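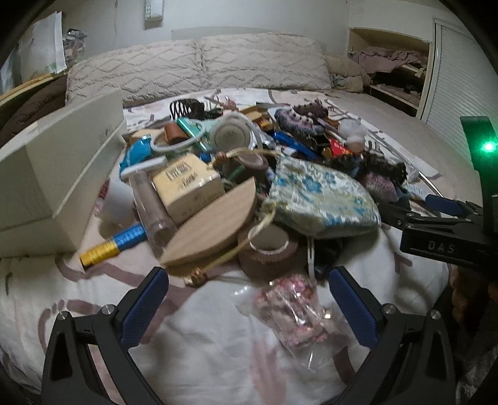

Madlow is buying hand-held grippers for the household picking work this winter, and this page goes with the equipment request. The work at hand is mixed piles in real rooms. A typical job puts two grippers over a heap of small household goods on a bed, with crinkled clear plastic, ribbed rolls, a drawstring pouch with beaded cords and a clear tube all within reach of each other. We are planning for that kind of load, and the list below follows from it.

Bedroom pile, two grippers
One gripper with its jaws open over a clear bag of small pink and pale pieces, the second coming in from the right with a green light showing. Dark-blue pads on both.

What we are asking for
Grippers are budgeted in pairs. A single unit is fine for a tabletop, but on a bed the far side is hard to reach and many items are easier to free if something else is being held. The request covers pairs for the Omau team and for the Yüksel apartment, plus one spare pair kept at the main office. The spare goes out by courier and the broken unit comes back in the same case.

Pads
Pads are the main running cost. Glossy film, cord and knitted goods all get handled with the same pair, and we want a textured pad for all of it. Replacement sets are in the plan at $39 each. Please order them with the grippers. Last year they were ordered separately and the second delivery held up the start at Omau. Smooth pads were considered and dropped.

Pivot screws and small hardware
Put a bag of spare screws in every case, along with the right driver. Ask the supplier for the thread size in writing. We have bought the wrong screws before and they are still in the drawer.

Power
Sessions are planned at 60 minutes with a 15 minute break. Any unit we buy has to run one full session without a charge or a battery swap. Chargers should be one per gripper. Sharing a charger between two looked like a saving on paper and cost us most of an afternoon in November.

Status lights
We want a light on the unit that a second person can read from across the room. A screen-only status was quoted by one supplier and we passed on it.

Storage and computers
Two units working together write two sets of files. Cards and drives come out of the computer budget and are not in this request, but the Omau office should check what it has before the cases arrive. Label the cards left and right.

Pile stock
The objects are part of the equipment and have their own line. We keep a mix: clear containers and film, cardboard boxes, soft textiles, coils, beads on cord, thin rods, small packets. Much of it wears out. Boxes get creased, packets split, and cord has to be replaced when it frays. Most can be bought from any discount store, and receipts go in the same folder as the rest. Please do not restock with one kind of item because it is cheap. We have enough cups.

Bedding
Printed and plain sheets, both in the plan. Patterned ones are useful to us because small items are harder to pick out against printed lines. Buy sheets large enough to cover the whole bed and tuck under.

Supplier
Sondico has quoted for the full order with cases, chargers and one set of spare pads per unit. Delivery is 30 days from payment. Their quote does not include training or return shipping, and we have asked for both to be added as separate lines. A second quote is still open. If it comes in lower but without spare parts kept in stock, the recommendation stays with Sondico.

Order of purchase
First the Omau pairs, then the office spare, then Yüksel. If the money is released in two parts, the first part should cover the Omau pairs and the spare together, with pads. Yüksel can keep working with its present units until the second part comes through.

Still to settle
Case size. The current cases hold two grippers and a charger but no pads.
Who pays for couriers between sites.
Whether the repair line stays in this budget or moves to general maintenance. For now it is listed here.

Send corrections to the equipment desk before the request is filed. Changes after that go on the next one.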